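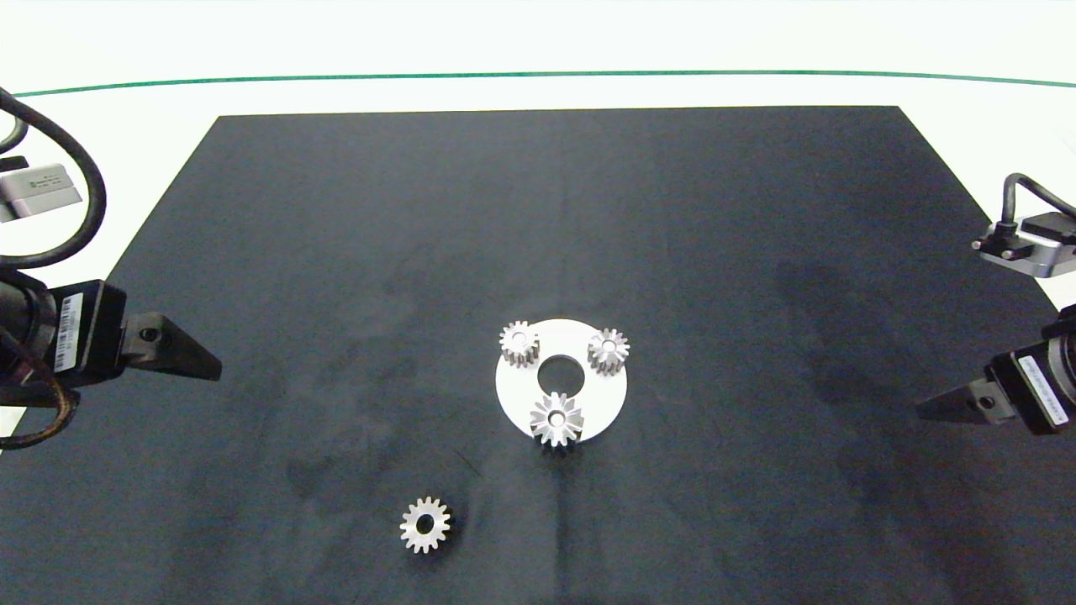

Unit 6: Assessing a Two-Arm Assembly Kit
Course handout — Module in Automated Assembly
Module tutor: Mariann Szilágyi

Purpose of this unit

Students are asked to judge a commercial training kit in the way that a small manufacturer would judge it before placing an order. The kit under review is the Disard bench set, supplied by Grarkov. It consists of two arms with finger grippers, a work mat, the control software and a box of assembly parts. The planetary gear exercise is the one used throughout this unit, and students should have read the supplier's task sheet for it before the first session.

The gear exercise

A planetary gear set has a central gear, known as the sun, and several smaller gears, known as planets, which turn around it. The planets are held in position by a plate called the carrier. In the Disard exercise the arms must place spur gears at their stations on a round plate with a central opening. Every gear has a bore, and the bore must come down squarely over its station. A gear that is lowered at a slight tilt may rest on the plate and look correct from above while not being seated at all.

The last gear to go on is usually the hardest. By that stage its teeth must mesh with teeth already in place, and a small turn of the gripper is often needed as the part goes down. Students should record how the kit deals with this. The software offers a fixed search pattern and a force-guided mode, and the two should be reported separately.

Small metal gears present a further difficulty. Polished teeth reflect the overhead lighting, and the vision software may place the edge of a gear slightly away from its true position. The dark mat helps the camera to separate the part from the table. It does not remove glare from the part itself.

What the supplier offers

The Disard set is sold in two forms. The basic form includes the arms, the mat and 14 ready-made exercises. The extended form adds the Ciltska software licence, which allows users to write and store exercises of their own. Repair and calibration are handled by Fekete under a separate service agreement, and this cost should appear in any comparison. The department's quotation for the extended form, reference 3086, is available from the tutor on request.

Trial results for discussion

The department carried out 162 attempts at the full gear exercise in November, using the fixed search pattern. Of these, 66 ended with every gear seated and meshed. The figure is lower than many students expect. It should be read with care — an attempt was marked as failed if a single gear required correction by hand.

Written work

Submit a review of no more than two pages. State whether you would recommend the basic form, the extended form or neither, for a workshop with one technician. Your review should cover the gripper fingers and their suitability for thin round parts, the time needed to set up between attempts, and the terms of the service agreement. Faults observed during your own session should be described in plain terms, with the step at which they took place.

Bench sessions begin at 9.30 a.m. Cables must be kept clear of the arms at all times, and hands must remain outside the mat area while the arms are powered.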